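Search reviews and articles Enter keyword Go

Gistwood alerts, paid version. Two months in. Quick review because people keep emailing me about it.

Short version: good at the one thing, annoying at the rest. I'm keeping it for now. Probably cancel if the price goes up.

Some background. I hold too many small mining stocks. Explorers mostly, a couple of developers, one producer that behaves like an explorer. Anyone who does this knows the problem. Announcements come out in clumps, half of them are nothing (director's interest notice, change of address, a presentation with the same slide of a hill) and the one that matters lands while you're asleep or at the dentist. I used to do it with a browser folder and a spreadsheet. Missed a rights issue deadline in August that way. Not by much, but missed is missed, and the shortfall went to somebody else.

So, Gistwood. You give it a watchlist, it reads the filings as they come out, sorts them into types and sends you a message with a few lines on what changed. Takeover documents, placements, drill results, resource updates, quarterly cash flow. Costs $40 a month for the full thing. There's a free level which caps you at 200 alerts a month and holds everything back until after the close. Useless for anything live. Fine if you only want quarterlies.
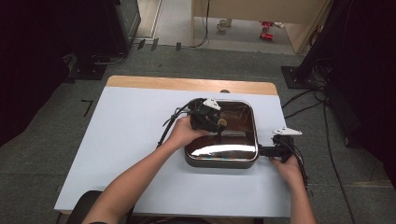 Setup was fast. Paste in your codes, pick which types you care about, done before the coffee was ready. It did choke on one of my stocks that had changed its name. Kept telling me there was no such company. Had to look up the old code, add that, then it picked up the new one by itself. Silly. Small miners change their names all the time, that's practically a business model, so you'd think somebody would have tested it.

The takeover stuff is where it earns the money. I had Cunarwood on the list when it went after Boonyarit, and that was a proper mess of a bid. All scrip, a pile of conditions, then a revised ratio, then a condition dropped, then a supplementary statement that put half of it back. The target's board said reject, then said nothing, then said take no action. If you were reading the headlines you'd have had no idea what was on offer on any given morning.

Gistwood put the changes side by side. Old ratio, new ratio. Old closing date, new closing date. Condition waived, in plain words, with the page number of the document it came from. Click and you're on that page. I checked the first bunch against the full documents because I don't trust summaries and it was right every time except one. The one it got wrong was a minimum acceptance condition. It said the condition was gone when it had only been lowered. Big difference! If you'd accepted on the strength of that you could have been locked up in a bid that then lapsed. I wrote in and they fixed the summary the same afternoon, credit to them, but the original message was already on my phone and everyone else's. They didn't send a correction. They should have.

Alert speed. Good. I got the Boonyarit target's statement at 4 in the morning my time and it was in the message list before the broker's own feed had it. Most days it's a close thing between the two. On results season days it lags, and you can feel it, everything arrives in a heap.

Drill results are weaker. It pulls the headline intercept, because that's what's at the top, and that's what the company wants you to see. I'd like the hole depth, the cutoff and where the hole sits relative to the old ones. Sometimes you get the depth. You never get the last one. One of the Butlow announcements had a lovely looking gold intercept up top and then a table three pages down with the rest of the holes, all duds. Summary mentioned the lovely one. Nothing on the others. You still have to open the PDF, so keep opening the PDF.

Now the dashboard. Not good. It's a web page with a big panel in the middle that's meant to show your news by stock and mine loads with nothing in it more often than I'd like. You wait, you refresh, you wait again. Same pale gray-white as the surface in the photo, a bit of soft shading across it, and not a word anywhere to say if it's still loading or has given up. Then everything shows up at once and it's out of order. I've stopped using it and just read the email version, which is plain and works. 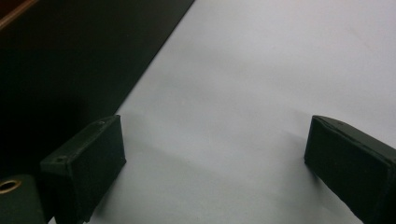

Portfolio tracking is in there too and I'd skip it. Scrip bids break it completely. When my Boonyarit shares were accepted into the offer it showed them as sold at zero, so for a good while I was looking at a horrible loss that didn't exist. You can edit the entry by hand but the next price update writes over it. Consolidations break it as well. Options, forget it, there's no field for the strike. My spreadsheet does all this and it was free and I made it badly. The annoying part is that the alerts side clearly knows the terms of the bid. It has the ratio right there. It just doesn't tell the portfolio side.

The cash flow alerts I like more than I expected to. Each quarter it lists what the company spent, what it has left and how long that lasts at the same rate. Nothing clever, you can work it out with a pencil, but seeing it for the whole watchlist on one page is sobering. Sold one holding because of it. It had been telling everybody it was "fully funded" and the arithmetic said a placement by next quarter. I won't say which one as I might buy it back after the placement.

There's a commodity page as well. Gold, copper, lithium, the usual. Charts are delayed and the gold one was stuck for most of a morning while I was watching it. The site is called free data "indicative" which is fair I suppose. I look at gold somewhere else.
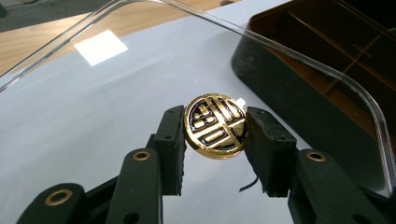 Round gold-colored medallion, polished rim, black enamel between the raised bars.

Support. I dealt with Taner Avcı each time, and he clearly owns shares or has in the past, as he knew what a compulsory acquisition notice was without me spelling it out. Quick replies. Doesn't pretend a bug is a feature. When I asked for a correction message on wrong summaries he said it was on the list, no date. I asked about the name change problem and got the same answer. So there's a list, and it's long I'd guess.

Billing is monthly or yearly. Take monthly. The yearly discount is small and I don't think anyone should commit to a data service for a year before sitting through at least one reporting season with it. Canceling is in the account settings, not hidden. I tested it, canceled, got a single email asking why, re-joined the next day and my watchlist was still there. Good behavior, that. A previous service made me phone a number and listen to a pitch.

Mobile app is okay. Notifications can be set by type, so takeovers make a noise and director's notices don't. You can't set it per stock, which is a pity as there are one or two I'd want to hear about whatever they file and plenty I wouldn't cross the road for. Dark mode is broken on mine, the links go dark on dark. Email is better again.

Things I'd want fixed, in the order they bother me. Corrections when a summary was wrong. Name changes. The dashboard. The portfolio, or just remove the portfolio, I wouldn't miss it. And some kind of note on drill results that says how many holes are in the table and which ones the headline leaves out.

Who's it for? If you hold one or two miners and check in on weekends, save your money, the exchange's own email alerts will do you. If you're in and out of bid situations, or you hold a long tail of small names like I do, it pays for itself the first time you catch a closing date. It did for me, the Cunarwood offer closed earlier than I had written down. I had the old date. The alert had the new one.

Compared with what I used before, the summaries are shorter and there's less cheerleading. The last service I paid for treated every placement as a "strengthened balance sheet". Gistwood just gives you the price, the discount and the number of new shares. It'll also tell you if directors are taking part and for how much, and that's a thing I always went digging for. Very happy to have it handed to me.

One more gripe and then I have to go. The search. You can search by stock and by type but not by person. Half of small cap mining is following people around. Same chairman turns up at three shells and you want to know what happened to the first two. I type a name in and get "no results", then I find him on page one of the filing I have open in the other tab. Come on. The text is in there allready.

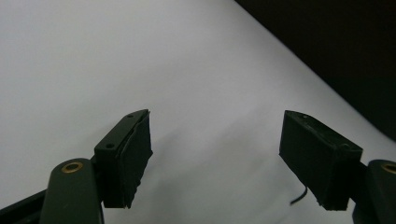 Can I rely on the alert to decide whether to accept a takeover offer?
Use it to find out that the terms or the closing date have changed, then read the bidder's statement, any supplementary statements and the target's response before you do anything. The summary links to the right page, so it doesn't take long. And check your broker's cutoff too, which is often earlier than the official close.

Not advice, I own shares in some of this stuff, paid for my own subscription. Will update if they ever sort out the portfolio page or the price moves. I've still got the free level running on a second login to see if the delay gets any shorter, so far it hasn't.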